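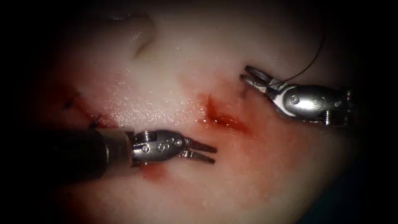 # Kheri Makori on needle, thread and patience

Kheri Makori has taught stitching to surgical trainees at Hokent for most of her working life. She keeps a notebook of every course she has run, and the last entry is number 351. We spoke in her office between two sessions, with the door open and people coming in to ask for keys.

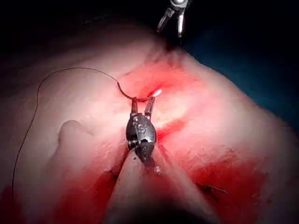
*Words: Milovan Đorđević, 12th March*

Makori starts every group with the needle. She wants them to look at the curve before they do anything else.

"The needle is a piece of a circle," she says. "If you push it straight, it drags. You have to turn it and let it follow its own shape. People understand that in a minute and then need weeks to do it."

She has them hold it in the jaws, let go, and pick it up again. A trainee from the November group did this for 40 minutes before she let him put in a stitch. He complained about it at lunch. By the end of the course he was asking for more time on it.

The thread is the next problem. It is thin and dark, and there is always more of it than a beginner wants. Makori tells people to know where the tail is at all times.

"They watch the tip of the needle and forget the rest. Then they pull, and the loop has gone round something. I would like them to look along the thread first, every time, and then pull."
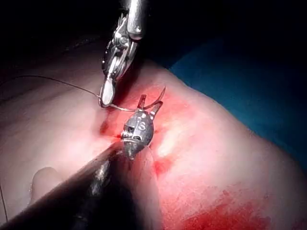

She is strict about pulling. Thread should come through slowly and in the direction of the stitch, and the other hand should be near the place where it leaves the tissue. If it starts to saw at the edge, she makes the trainee stop and change the angle.

I asked how tight a stitch ought to be. She said this was the question she got most and the one she found hardest to answer.

"The edges should meet. That is all I can tell you in words. If the tissue goes pale, or puckers, you have gone too far. Too loose and there's a gap. I can put my hand next to yours and show you, but I can't give you a number."

Blood makes all of it slower. A small smear can hide the spot where the needle should come out, and Makori would have people wait and clear the view before going on. She failed one of her own early assessments, at Bassey, for carrying on when she couldn't see.

"I was 19 stitches in and I wanted to finish. The examiner asked me where my needle was and I guessed."

Her next course starts once the rooms at Edeck have been repainted. She has asked for better stools.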